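**Practice streets for robots**

Before a delivery robot goes outside, it can learn inside a computer. Lestbridge is a program that makes a pretend city for it. Our class tried it in November. The robot must know what is road, what is a crossing, and who is walking there.

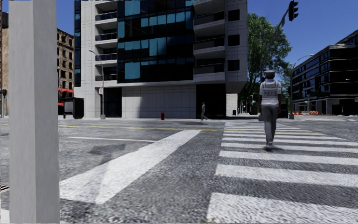

Priya Haverford asked if the robot gets bored in there. It does not – it only repeats the same street 100 times, and each time it makes a smaller mistake.

The school kit has 3 cities. I like the program, but the menus are hard to read for young children. Ask an adult to help you with the first start.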